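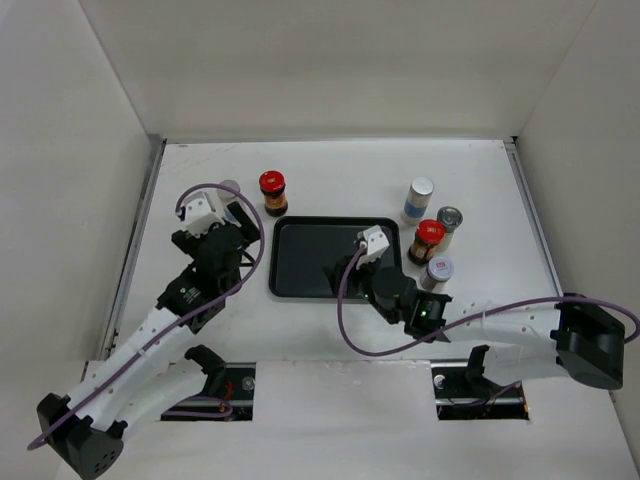
La bandeja negra y algunos de los botes de los que hablo más abajo.

Preguntas frecuentes sobre mi bandeja de condimentos

Desde que publiqué la entrada de los botes me llegan siempre las mismas dudas, así que las he juntado en una sola página. Última revisión: 1 de agosto de 2023.

¿Por qué una bandeja y no una estantería de especias?
Porque la bandeja la llevo a la mesa, la traigo de vuelta y para limpiar la levanto entera con todo encima. Tuve estantería durante años y detrás de los botes había sal fosilizada, comino suelto y una hoja de laurel que ya era casi de la familia. Con la bandeja paso un trapo y listo.

¿Importa que tenga reborde?
¡Muchísimo! Sin reborde, al primer giro brusco se te va un bote al suelo. Las esquinas redondeadas también ayudan, porque en las rectas se quedan las migas y hay que andar hurgando con un palillo.

¿Qué medidas me recomiendas?
La que uso en casa es una Gerkine de 39 por 20 centímetros. Para dos personas sobra. Si cocinas para más gente, mejor dos bandejas pequeñas que una enorme, que luego pesa una barbaridad.

¿Cómo decides qué va en la bandeja y qué se queda en el armario?
Lo que uso casi a diario, a la bandeja. Lo demás, al armario, en la balda de abajo. En mayo hice la prueba de apuntar durante 30 días todo lo que abría y me llevé una sorpresa con la pimienta blanca: ni una vez.
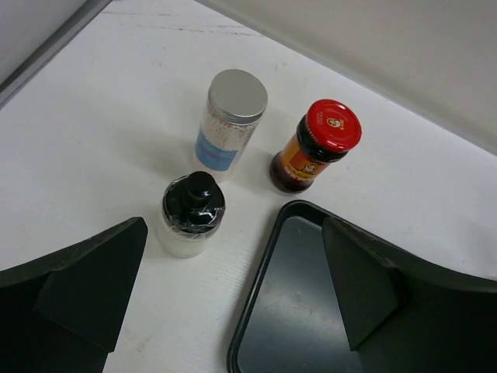

¿Las salsas pueden ir junto a las cosas secas?
Pueden, pero yo las separo un poco. Las salsas gotean por mucho cuidado que tengas, y un bote de sal con chorretón pegajoso es un disgusto. Pongo lo seco a un lado y lo que mancha al otro, y le doy una pasada al cuello de los tarros antes de cerrarlos.

¿Hay que guardar la salsa de chile en la nevera una vez abierta?
Mira la etiqueta, que para eso está. Si no la entiendes (me pasa con muchas de las que compro en la tienda Yen), pregunta al comprarla. Yo, ante la duda, nevera. Y siempre cuchara limpia — esto lo repito tanto que en casa me hacen burla.

¿Quitas las etiquetas originales?
No, salvo que estén hechas un asco. Me gustan los colores y además llevan la fecha. Valentyna Hrynyshyn me escribió para decirme que ella lo trasvasa todo a frascos iguales y que así descansa la vista. Lo intenté una semana y acabé echando azúcar a una sopa, de modo que sigo con mis tarros distintos.

¿Y cuando el bote es transparente y el contenido es blanco?
Etiqueta, siempre etiqueta. Sal, azúcar y glutamato se parecen demasiado. La pego en el frente, a media altura, porque en la tapa se pierde en cuanto cambias las tapas de sitio.

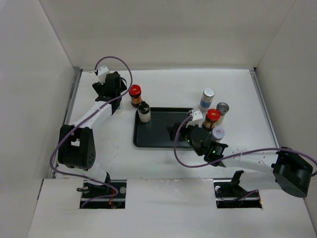 ¿En qué orden los colocas?
Los altos detrás y los bajitos delante, para no ir metiendo la mano entre botellas. No soy estricta con esto, ¿eh? A veces se quedan fuera de la bandeja hasta que recojo.

¿Sirve el mismo sistema si sigo una dieta Paleo?
Sirve igual, cambias el contenido y ya está. De dieta no opino, que bastante tengo con los botes.

¿Cada cuánto limpias la bandeja?
Agua tibia, una gota de jabón y secar bien, más o menos cada semana. Tymofii Tymoshchuk preguntaba si se puede meter en el lavavajillas: depende del material, así que consulta al fabricante. La mía va a mano.

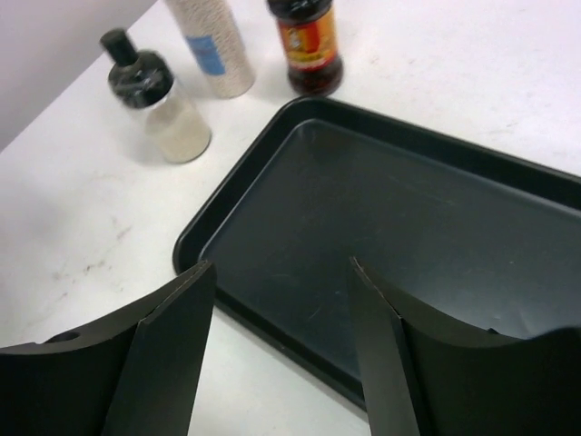 ¿Qué hago si se apelmaza el polvo del salero?
Unos granos de arroz crudo dentro y un par de golpecitos. También conviene no agitarlo encima de la olla humeante, que el vapor se cuela por los agujeros. Échalo en la mano y de la mano a la olla.

¿Vendes las bandejas?
No vendo nada. Había un modelo parecido en Dreruvard, pero no sé si les queda. Si encuentras otro que te guste, escríbeme y lo añado a esta página.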